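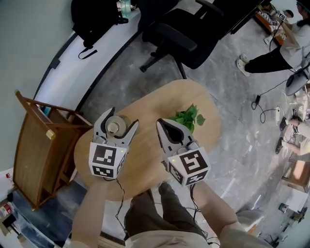 Left gripper drops tracking when the fingers open wide

Posted in October by the Murthy student project team
Status: open, workaround in use
2 comments · 11 shares

Problem

During the tabletop task the left gripper's pose jumps. It happens most often when the fingers are opened over the metal disc, and it lasts long enough to spoil the recording. The right gripper, used for the leaves in the same task, has not done it so far. Both green lights stay on the whole time, and Atgate (our logging program) reports no error. We only found it on playback.

Setup

Two hand-held grippers, one operator sitting at the oval table. Each gripper has a cube with printed markers, and each has its own cable. Logging is done in Atgate on the team laptop. The task is from the Ginditz practice sheet: pick up the metal disc with the left hand, pick up the leaves with the right, put both down on the far side of the table.

What we tried

9:40 a.m. Restarted Atgate and ran the task again. Same jump, same point in the task.

9:55 a.m. Swapped the two cables at the laptop end. The fault stayed with the left gripper, so we put the cables back and stopped looking at them.

10:10 a.m. Wiped the marker faces with a dry cloth. Slightly better for a few runs, then back to where it was. Probably chance.

10:30 a.m. Changed who was operating. The second operator got fewer jumps. This person holds the gripper more upright and does not roll the wrist when opening the fingers. We wrote that down and kept going.

10:50 a.m. Asked the first operator to roll the wrist on purpose with nothing to pick up. The jump came every time the cube turned past a certain angle. Asked for the same thing with the right hand. The right one held.

11:15 a.m. Compared the settings files for left and right. The left file still had the marker size from our older, larger cubes. Somebody (one of us, we don't know who) copied it over when the Cidel mounts were put on. Changed the value to match the right file and saved.

11:25 a.m. Ran the task with the new value. No jump on the first run. Jump on the third run, but much smaller.

1:05 p.m. After lunch, went through the log from the morning. Out of 300 frames in the worst run, 27 had no usable left pose. In the best run after the settings change it was 11. The right gripper had none missing in either.

1:30 p.m. Raised the exposure one step. The picture got brighter and the numbers got worse. Put it back.

Where it stands

The wrong marker size was a real mistake and it is fixed. It does not explain all of it. We think the rest is the angle of the left cube when the wrist rolls, but we have not measured it against the right one yet.

Workaround: use the settings file saved this morning, keep the left wrist upright until the fingers are open, then go down on the disc. Check playback after every run. Do not save a run where the left pose jumps, even if the pick was good.

Still to do

- Measure the angle of both cubes on their mounts
- Reprint the left markers if the edges are worn
- Delete the old settings file from the shared folder
- Redo the morning runs before the class demo

Comments (2)

Same thing on our station last term. Our cube had been glued on a little crooked. Try a square against the mount before you reprint anything.

Thanks, will do that first. Please leave the ticket open until the angle check is in.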